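23 de abril de 2023
Cuaderno del taller de tintes — tandas de índigo y granza

Empiezo por lo bueno: ¡la cuba de índigo ha vuelto! Después del desastre de la semana pasada (líquido azul turbio, ni rastro de espuma, un olor que ni a establo ni a nada) esta mañana he levantado la tapa y ahí estaba la piel cobriza, con su flor en el centro y el líquido de debajo de un verde amarillento precioso. Casi me pongo a dar saltos. Soo-ah dice que se me oía desde el patio.

Lo que hice, para que quede apuntado: subí la temperatura poco a poco con la manta, añadí una papilla de fructosa disuelta en agua templada, esperé, y solo entonces corregí con cal. La otra vez metí la cal primero y creo que por ahí vino todo. La cuba se queda con el nombre de Gritska, que es como la bautizamos en septiembre y ya no hay quien se lo quite.

Tamaño de la tanda: 623 g de fibra en seco, entre madejas y retales. Es más de lo que solemos meter, pero quería ver si aguantaba. Aguanta. Las últimas inmersiones salieron algo más flojas, lo normal, y con una noche de descanso debería recuperarse.

Inmersiones y resultados:
Lana merina lavada, 5 inmersiones. Azul medio muy parejo, sin calvas. Ligeramente áspera al tacto, a vigilar (¿demasiada cal?).
Algodón descrudado, 6 inmersiones. Azul profundo, de los que me gustan a mí. Al frotar en seco suelta un poco, hay que aclarar más.
Lino viejo sin descrudar, 6 inmersiones. Manchado, como era de esperar. Me gusta igual, pero no sirve para el muestrario.
Seda, una sola inmersión rápida. Un celeste casi gris. Hermosísimo. Hay que repetirlo.

Sobre el descrudado: insisto en esto porque cada vez que lo saltamos lo pagamos. El algodón de Nisis viene con un apresto que no se ve y que no sale con un lavado normal. Lo tuve hirviendo con carbonato y jabón neutro y el agua salió color té cargado. Repetí y todavía salió amarilla. A la tercera, limpia. El lino que no pasó por ahí está justo al lado en el tendedero y la diferencia salta a la vista desde la puerta.

Duda para Hae-won Cha: ¿en tu cuba de henna dejabas secar del todo entre inmersión e inmersión, o solo oxidar? Yo he dejado oxidar hasta que desaparecía el verde y otra vez dentro. Con el algodón no he notado diferencia, pero en la lana sospecho que un secado completo daría más agarre. Si tienes tus notas a mano, pégalas en la página siguiente, por favor.

Granza. Aquí hay menos que celebrar, aunque está interesante. Raíz molida de Bruvach, lote nuevo, más marrón que el anterior. La dejé en remojo toda la noche, tiré la primera agua (se lleva los amarillos) y puse la raíz en bolsa de muselina. Subida lentísima de temperatura. Ese era el plan, al menos: me distraje con la cuba, el termómetro se me fue por encima de lo que quería y el rojo se ha ido hacia el ladrillo. Un ladrillo muy digno — de hecho Soo-ah Seok lo quiere para el borde de su manta —, pero no es el rojo del muestrario.

Mordiente: alumbre para la lana, como siempre. Para el algodón, acetato de aluminio y después baño de salvado. Qué paso tan humilde y cuánto cambia el resultado. La tira que fijé con salvado está clara y uniforme; la que aclaré solo con agua tiene rodales. Las dos van grapadas al dorso de esta hoja.

El agua de aquí es dura y a la granza eso le sienta bien, así que no la corregí. Para la cochinilla habrá que usar la de lluvia del bidón.

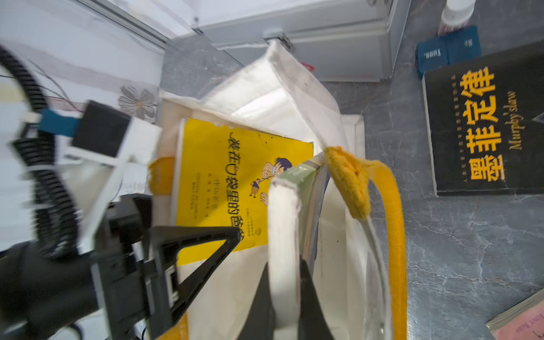 Sobreteñidos. Esto es lo que de verdad me tiene contenta hoy. Pasé una madeja de gualda por Gritska, una inmersión cortísima, entrar y salir, y ha dado un verde limpio, casi de hoja nueva. Con dos inmersiones ya se va al verde botella. Y la madeja ladrillo de granza, con una sola, ha dado un morado oscuro, terroso, que no esperaba para nada. Si la luz no lo castiga, tenemos color para la serie de otoño.

Prueba de luz: he puesto tiras de todos los tonos en la ventana sur, con media tira tapada con cartón negro. Etiquetas a lápiz, que el rotulador de la vez anterior se borró antes que el tinte. Se miran cuando acabe el mes y se vuelven a colgar.

Prueba de lavado: jabón Bae, agua templada, testigo blanco cosido a cada muestra. Los azules de lana ni se inmutan. El algodón mancha el testigo muy levemente, lo que casa con lo que ya notaba al frotar. La granza, perfecta.

El muestrario va ya por la ficha 186. Faltan por pegar las de hoy y hay que rehacer las de nogal, que llevan la proporción de tinte mal calculada (error mío, puse el peso de la fibra mojada). Las he apartado en la caja de arriba con una goma roja para que no se mezclen.

Pendiente:
Remover Gritska al cerrar, despacio y sin meter aire. Mirar el pH antes de dar de comer.
Aclarar otra vez el algodón azul y dejarlo en remojo con una gota de vinagre.
Pedir más alumbre, queda lo justo para una tanda.
Repetir la seda con una, dos y tres inmersiones.
Granza otra vez, con alarma en el termómetro y sin irme a mirar la cuba cada cinco minutos.
Colar y guardar el baño agotado de granza, que todavía puede dar un rosa.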